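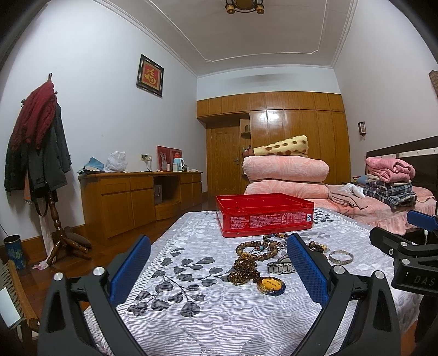

Frequently asked questions: jewelry valuation and home contents cover

Page last reviewed 20th July. These answers apply to Zornier home contents policies, including policies moved over from Cillevitz in May.

Do I have to list every piece I own?
No. Pieces below the single item limit are covered as general contents and do not need to be named. Anything above the limit has to appear on your schedule with a description and a value. The limit is printed on page 2 of your policy booklet and differs between the Standard and Plus levels.

Does a pair of earrings count as one item?
Yes. Pairs and matched sets are treated as a single item for the limit. A necklace and bracelet bought separately are two items, even if they look alike, unless a valuer has recorded them as a set.

What has to be in a valuation?
The metal and its fineness, the total weight in grams, the type and cut of any stones, estimated carat weights for set stones, measurements, and a replacement value. It must be signed and dated. A sales receipt is accepted in place of a valuation for 27 months after purchase.

Which value do you need – replacement, resale or probate?
Retail replacement value. Probate and resale figures are usually much lower, and if you insure at those figures a claim may be settled short. Valuers will often print more than one figure on the same report, so check which one you have copied onto the form.

How often should I have things revalued?
Every four years for gold and platinum. Silver and costume pieces can go longer. We do not index the values on your schedule, and a change in metal prices will not be picked up until you send a new report.

Can I use my own valuer?
Yes, if the valuer holds a recognized gemology qualification and did not sell you the piece. If you do not have one, Lai Valuations takes bookings from our policyholders and charges $86 for the first item. Later items on the same visit are charged at a lower rate, set by Lai.

Are my pieces covered away from home?
Only if you have added the Zovia extension. Without it, cover stops at the boundary of the insured address. Items left with a jeweler for repair are covered either way, provided you have a dated intake slip.

A stone fell out of a ring. Is that a claim?
Loss of a stone is covered for scheduled items. Wear to prongs and clasps is maintenance and is not covered. Keep the mount as it is and do not have it repaired before we reply.

I inherited pieces with no paperwork. What do you accept?
A current valuation is enough. Older family photographs can support ownership but do not establish value.

Where do I send documents?
Upload them through your account under Schedule Changes, or mail copies marked for Yuk-lan Sin, Scheduled Items. Do not mail originals. Changes take effect on the date shown in your confirmation letter – not the date of upload.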